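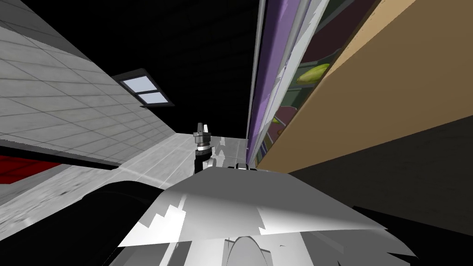 ## Evening proofreader for a small cookbook publisher (part-time)

Kastska is a small publisher in Ritberg. We make cookbooks and calendars, mostly in English, and we sell them in shops and by mail. We are looking for one person to read our texts before they go to the printer. The work begins in August.

**What you will do**

- Read recipes and short kitchen stories, usually 2,000 to 3,000 words in one evening
- Check that every ingredient in the list is also used in the method, and the opposite
- Mark wrong measures (we print cups and grams together, and here most of our mistakes happen)
- Write short questions to the author when a sentence is not clear
- Compare the second proof with the first one

You do not have to cook the recipes. If you want to, we are happy to hear how it went, but we cannot pay for the food.

**What we ask from you**

Very good written English with American spelling. Patience with small things. Some experience with proofreading is welcome — a school magazine or a club newsletter is also experience. You should be able to work with marks on paper, as two of our authors do not use the computer for corrections.

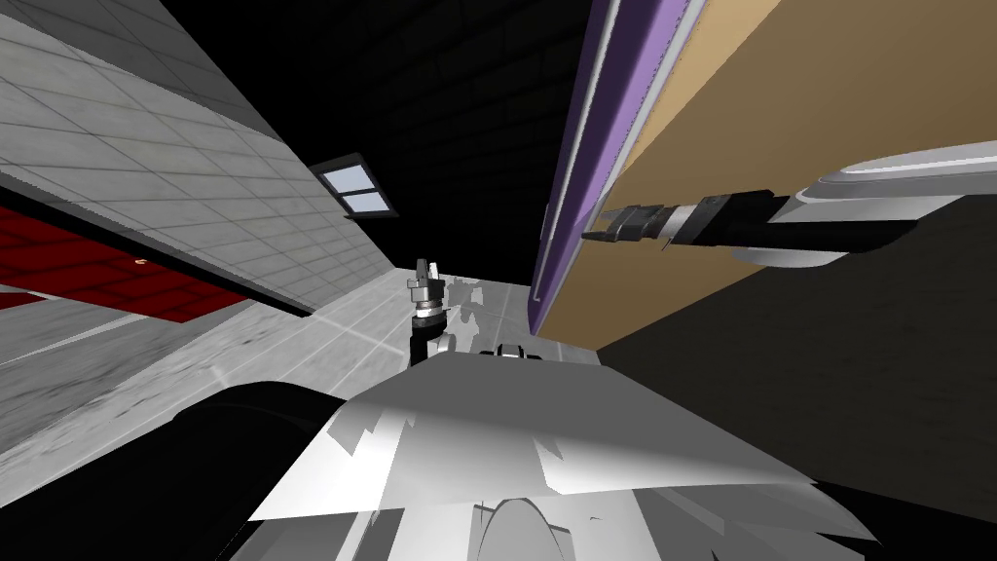

The working time is two evenings each week, from 6 p.m., and one of them must be Wednesday, when the proofs come back from Podgate, our printer. The other evening you can choose. After the first 60 days you may do one of the two evenings at home.

We pay by the hour, also for the reading test. The contract is for one year and we would like to make it longer if both sides are content. Before the Christmas books there is more work, and then we may ask for a third evening. You can say no to this.

**How to apply**

Please send a letter of one page and a list of what you have done before to Remo Costa, Kastska, Zwahlen House, Ritberg. A photo is not needed. We will invite a few people for a reading test of 90 minutes with a real chapter, this time on soups and dumplings. Everybody who writes to us will get an answer, but it can take two weeks.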